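Zulura 第4章水车关卡住了,求思路

云边小卒 楼主
主机版,普通难度。第4章进水车塔以后,三个角色被分到三层,Nister 在最下面,Jistard 在中间,Rankin 在顶上。我现在能把闸门开到一半,但是 Nister 一松手水位就掉回去,Jistard 那边的平台跟着下沉,根本跳不到右边的梯子。试了一晚上,求个思路,最好别直接贴完整步骤。

三块五毛
中间那层左边有个木箱,你推了没有?推到压板上,平台下沉会慢一截。我当时也是漏了这个箱子。

云边小卒 楼主
推了,箱子会被水冲走。

三块五毛
那就是先后顺序反了。先放箱子再开闸,水上来的时候箱子已经卡在槽里,冲不动。

半截铅笔
这关设计有问题,不怪楼主。前面三章一直教你按住机关的人不能动,到这里忽然要求松手之后趁水没退完再切角色,中间一点提示都没有。我看攻略过的,看完也没觉得自己笨。

老吴修水管
不同意楼上。第3章吊桥那里就有一次松手切人,桥慢慢落下来,你得换 Rankin 跑过去,跟水车是一个道理。只是吊桥给的时间宽,很多人没注意到自己在利用这个时间差。

半截铅笔
吊桥那次站着不动等它落完也能过,我就是那么过的。能绕开的东西不能算教学。

老吴修水管
这点我承认,可以绕。但我还是觉得水车是全游戏最好的一关,三个人的能力都用上了,不像第2章 Jistard 全程在旁边站着。
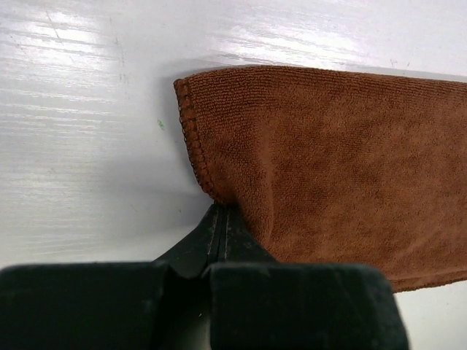

云边小卒 楼主
切换角色的时候,水位还会继续往下掉吗?

三块五毛
会继续掉,只有打开暂停菜单才停。所以切人要用快捷键直接跳到 Rankin,别按顺序一个个轮过去,轮一圈水就没了。

晚点吃饭
补充一个,快捷键默认是关的,在设置的操作那一页里打开,打开以后方向键上、左、右各对应一个人。我玩到第5章才发现有这个选项。

云边小卒 楼主
原来如此,我一直是按肩键轮换的。晚上回去试。

半截铅笔
你看,默认关掉的选项,结果关卡是按开着来卡时间的,这还不算设计问题?

老吴修水管
肩键也能过,我第一遍就是肩键。Rankin 提前站到梯子旁边,别留在出生点,少跑一段路,时间够用。

晚点吃饭
肩键能过,但是容错很低。我试了6次才成功一次,后来开了快捷键一次就过。

路过的蘑菇
问个别的,水车塔里的那枚徽章有人拿到了吗?我现在收集进度就差它,到不了100%。

三块五毛
在最底层右侧,水退干净以后墙上有个缺口,Nister 可以爬进去。注意要在开第二道闸之前拿,开了之后那一层就一直淹着,只能重开本章。

路过的蘑菇
完了,我已经开了。

三块五毛
重开本章大约二十分钟,跳过对话还能再快一点。其他已经拿到的收集品不会丢。

半截铅笔
会错过的收集品也是我不喜欢的一点,解谜游戏没必要搞这个。

老吴修水管
这条我同意你。

云边小卒 楼主
回来更新一下,过了。先放箱子,开闸,等 Jistard 上平台,然后快捷键切 Rankin 放绳子。第三次成功的,徽章也顺手拿了,谢谢各位。第5章开头那个镜子房间有没有要提前注意的东西?

晚点吃饭
镜子房间没有会错过的东西,放心乱试。进门先别动中间那面,留到最后转。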